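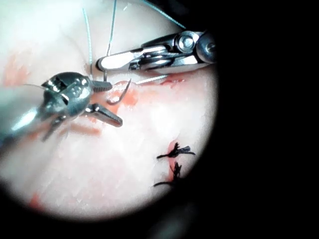

3.2 Site and observing procedure

All measurements were made from a gravel lot above the village of Olitgate, on the north side of the valley. The lot sits well below the ridge line, which blocks the lowest part of the northern sky but also hides the lights of the port. Two other sites were tried in June and dropped. One had a better horizon but a security lamp that came on without warning, and the other could not be reached after rain.

Sky brightness was recorded with a Stilla handheld meter pointed at the zenith. Each visit began after the end of astronomical twilight, and no readings were taken while the Moon was above the horizon. The meter was left outside for 11 minutes before the first reading so that the sensor could settle to the air temperature. Five readings were then taken in a row. The first was thrown out and the other four were averaged.

Wide-field exposures of the Milky Way were taken on the same visits by Aslı Dursun and Tarık Kozan, using a fixed tripod and a single lens left at the same focus setting. In total 446 exposures were kept. Those with thin cloud, aircraft trails through the central region, or dew on the lens were removed by hand before any processing. Kozan and Dursun sorted the files separately and settled the cases where they disagreed with Yuzhen Feng.

Exposures were reduced with Nukance, using dark exposures taken at the end of each visit. We did not apply any noise filter, as early tests showed that it changed the contrast between the dust lanes and the bright clouds in Sagittarius. Star positions were matched to the catalog, and fields with fewer than 1,000 matched stars were not used in the fit. Most of the fields that passed had more than 2,000.

3.3 Visual estimates

Gönül Tuncer and Zerrin Kırmızıgül also made naked-eye estimates of the faintest visible star. They worked from printed charts of the Işık series under a dim red lamp and did not compare notes until the end of the visit. Their estimates agree well when the sky is steady. On hazy nights Tuncer's values are consistently fainter, and we treat the two sets separately in Section 4. Neither observer was shown the meter readings beforehand.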